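Home Projects Reports Contact
Search this site Go
3 min read

Urnville Desktop Recovery - Progress Report, May

Work under the Holmgren grant continued at the Unthorpe bench. Of the 123 towers received, 23 have been fully stripped and logged. Parts are sorted by board type, and memory is tested apart from the machine it came in.

Cases are laid on their side for teardown. Memory comes out first, then the processor. The socket lever stays up until the contacts have been inspected, and graphics cards remain seated until the board is ready to lift.

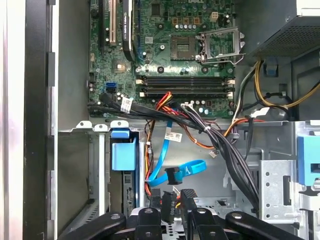 Cable bundles are the slowest item. Factory ties are left in place where the loom can be lifted out whole, and barcode labels stay on the cable for matching in the Triduner inventory. Seven boards were rejected for bent socket contacts - all from the same delivery.

Spending to date is $900, mostly on trays and antistatic bags. No change to the budget is requested.

Next period: finish the remaining Dell towers, retest memory that failed on first pass, and agree on a pickup date for scrap boards.

Previous report Next report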